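Notebook entry, 20 December 2022
Performance analysis room, Plirkby training ground
Entered by: I. Niskanen
Read by: R. Balaskas, S. Moschos

Subject: defensive line height and the predicted side for the Nultetby fixture

Work continued on the positional data supplied by the Sonik vests. The first-team staff have asked for a short paper on how high the back four should stand against Nultetby, who play two forwards and send the ball long from the goalkeeper more often than any other side we have met this season. The paper is to be with Rafail Balaskas before the squad travels.

The two full matches we hold on Nultetby were tagged again from the beginning. The earlier tagging, made in May for a different purpose, recorded every long ball as a single event and did not separate the first header from the second ball. Iason Galanis has now entered these as separate events. The file has 2,000 rows in all, and the notes on naming are in the shared folder under his initials. Colleagues are asked not to rename the columns.

First finding. Nultetby's chances do not come from the first header. They come from the loose ball which drops in front of the centre-halves, when our holding midfielder has already been drawn towards the touchline. In the away match this space was open for long periods of the second half. A deeper line makes the gap larger unless the midfield drops with it, and our midfield did not drop.

Second finding. The full-back on the left was on average 5 metres deeper than the centre-half beside him. It kept their right-sided forward onside on several occasions. Dionysis Manolakis considers this a matter of instruction and not of fitness, and the sprint figures support him.
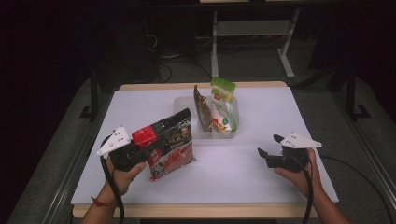

The set-piece routine at the near post was reviewed next. Our number 10 has been asked to start outside the area and arrive late, but the vest data show him standing still for the delivery on most corners. He should begin his run as the taker steps forward. Counters are preferred to the magnetic board, which has lost its halfway line and is difficult to read from the second row. Stavros Moschos will write out the marking duties on separate cards.

Predicted line-up. The staff requested a view from this room on the likely Nultetby side. It is given here with the usual caution.

Goalkeeper: no change expected. Kicks mainly to his right.

Defence: a flat four. The right-back returns from suspension and is the weakest of them in the air.

Midfield: three, with the captain deepest. He is slow to turn when pressed from his left side.

Attack: a wide player on the left and two forwards. Should the taller forward fail his fitness test, they may go to one up and add a midfielder, in which case the first finding above carries less weight.

On our own side, the recommendation is that the line should hold at the edge of the centre circle when Nultetby have the ball in their own third, and that the holding midfielder should stay central whatever the position of the ball. R. Balaskas asked whether the line could be held so high on the Michailidis pitch, which is narrow and was heavy at the last visit. The question is a fair one. We have no positional data from that ground, as the receivers were not installed on the day.

Outstanding:

Vest 5 continues to drop its signal in the north corner of the training pitch. Returned to Sonik with a covering note.

Clips for the second finding to be cut to a shorter length. D. Manolakis.

Corner counts to be checked against the match officials' sheet before they are quoted to anyone outside the department. I. Galanis.

Pitch dimensions for the Michailidis ground to be requested from the home club – S. Moschos to telephone in the morning.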